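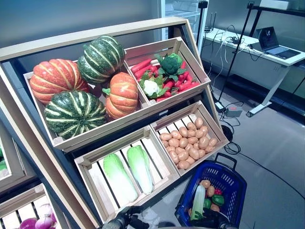
4. Gripper Comparison on the Produce Shelf

4.1 Why produce

Our earlier tests with boxes and tins told us very little about the two grippers. Both of them could pick up a box all day. Produce was a different story, and by the end of the first session with it we knew we had found the right task. A potato has no flat side to close on. A napa cabbage is firm at the base and ruffled at the tip, and the place you grab it decides how it swings when it leaves the shelf. Chili peppers lie across each other at every angle, so a grasp that starts on one pepper often ends on several. We could not have asked for a better way to pull the two designs apart.

The task is simple to state. The robot stands in front of a tiered shelf with slatted crates, is given an item by name, picks it from its crate and puts it in a shopping basket on the floor. An attempt begins when the controller accepts the item name and ends when the item is let go over the basket, or when the attempt is called off. We logged 2,276 attempts in total, split over both grippers and all crates.

4.2 Hardware

The first gripper, the Tramari, is a parallel-jaw design with short, stiff pads. It is quick, it is easy to model, and its finger position tells you straight away how wide the held object is. The second, the Grokosen, has linked fingers that fold in as they close, so the tips and the inner faces can touch the object at different moments. It takes up more room and is harder to model well. It is also a joy to watch with a round object, as the fingers settle in without any help from the planner.

Both were run on the same pair of arms with the same Omerović controller. We fitted one type to both arms for a whole block of attempts and then swapped. Mixing the types, one per arm, would have been faster, but the left and right arms do not reach the crates equally well and we wanted to keep that out of the comparison. Grip force was capped at 18 N for both. The Grokosen can go well past that, and we did try it, but a higher cap marked the cabbages without making the grasps any more secure.

Colour and depth came from a Drutmont camera on the robot's head. No wrist cameras were used. This was a deliberate handicap: we wanted to see how each gripper coped when its own fingers got in the way of the view. Figure 4 shows how much this matters. Both grippers come up from the bottom of the head view, the left one in front of the crate with the napa cabbages and the right one reaching into the basket, where its fingers cover the lower part of a cabbage. From the head camera alone the controller has to guess at whatever lies behind them.

Figure 4. Head camera view of the produce task. Crates at the centre and left hold artificial pumpkins, chili peppers with broccoli and cauliflower, potatoes and napa cabbages. The blue basket at lower right is the drop target and is already partly filled.

4.3 Shelf and basket

The crates tilt forward. This is how produce is shown in many shops, and it turned out to be the most interesting part of the whole set-up. A tilted crate gives the head camera a much better look at the contents, but it also means that a round item nudged from behind wants to roll toward the robot. Potatoes are the worst for this. When a finger pushes into the back of the mound, the potatoes at the front start to move, and the depth image the grasp was planned on is already out of date.

The slats matter too. Near the front of the potato crate, where the layer is thin, bare wood shows between the items. The cabbage crate in Figure 4 has wide stretches of bare slats with dark gaps between the boards. Our first segmentation model was happy to call a gap an object, and one afternoon was spent watching the robot reach with great confidence for nothing at all. We fixed it by fitting a plane to the crate floor before segmentation and dropping any region that fell on or under it. The fix cost almost no time per image and we kept it for all the attempts reported here.

We did not fix the shelf to the floor. It was put back against tape marks at the start of each block, and the crate poses were then measured again from the head camera. The basket was treated more loosely. People set baskets down wherever they like, so we let its position vary from run to run and asked the robot to find it each time. The lattice sides gave patchy depth readings, and for that reason the basket was found by colour first, with depth used only to get the height of the rim.

4.4 Procedure

Each block opened with a calibration check and one practice pick per crate, which was not logged. Items were then called in random order until the block was done or a crate ran out of reachable items. Items already in the basket were left in place, so that later drops had to deal with a fuller basket than earlier ones. Velimir Kovačević ran the call list for all blocks and did not know which grasp the planner had chosen until the arm began to move.

After the fingers closed, the controller waited 300 ms before lifting. The wait was there for the Grokosen, whose fingers keep settling for a moment after the motor stops. The Tramari does not need it, and we could have given it a shorter one, but an equal wait kept the logs easy to compare. If the finger position changed by more than 2 mm during the lift, the grasp was marked as slipping. The attempt still went ahead, and a slipping grasp that reached the basket was counted as a success with a slip flag.

We called an attempt off by hand in just one situation, namely when an arm was about to press down on the side of a crate. The side boards are unfinished wood and we did not want to find out how much load they would take.

4.5 What we saw

Pumpkins favoured the Grokosen so strongly that we stopped arguing about it after the first block. The artificial pumpkins are ribbed and fill their crate to the brim, and the Tramari pads tended to sit on top of a rib and slide off to one side. The linked fingers found the grooves. The smaller orange pumpkin against the crate wall was the hard case for both, as neither gripper had much space between the pumpkin and the wood.

Potatoes went the other way. Here the short stiff pads were excellent! They slip down between neighbours, close on one potato and come out again with little fuss. The Grokosen needs more room to open, and in a packed mound it pushed things around before it ever got hold of anything. Two potatoes in one grasp was common. We counted that as a failure, though a shopper may not have minded.

The cabbages gave us the nicest result of the study. With the Tramari, success depended almost entirely on how close to the white base the pads closed. At the leafy end, the leaves folded and the head slid out. With the Grokosen the useful region was much longer, and the planner could choose a grasp that suited the arm and the path to the basket instead of one that suited the vegetable. That freedom showed up later in the motion as well - fewer awkward wrist turns on the way over, and a softer release.

Peppers beat us both ways. Broccoli and cauliflower sit among the red peppers with loose leaves tucked around them, and either gripper would bring up a leaf or a pepper along with the thing it was asked for. We think the answer is a short shake or a second look before the move to the basket. Neither was part of this comparison.

4.6 Placing

We had planned to report picks only. Placing turned out to separate the grippers almost as well, so we went back through the logs and scored it too. The black handle of the basket stands up at the back edge in Figure 4, and it is a real obstacle for a wide gripper coming in from above. The Tramari could go past it and open low, close to the items already inside. The Grokosen had to stay higher or come in from the front, and when its fingers opened they sometimes pushed on a neighbour. An upright cabbage is easy to knock over in this way.

A partial opening command helped a great deal. Instead of opening fully, the fingers open just until the measured motor load drops, and the hand then backs out along the path it came in on. We added it to the Omerović controller in October, after the main blocks were finished, and tested it on cabbages and potatoes. Those runs are kept out of the totals above. They are reported with the other controller changes in Section 5, together with the longer settling times we tried for the peppers.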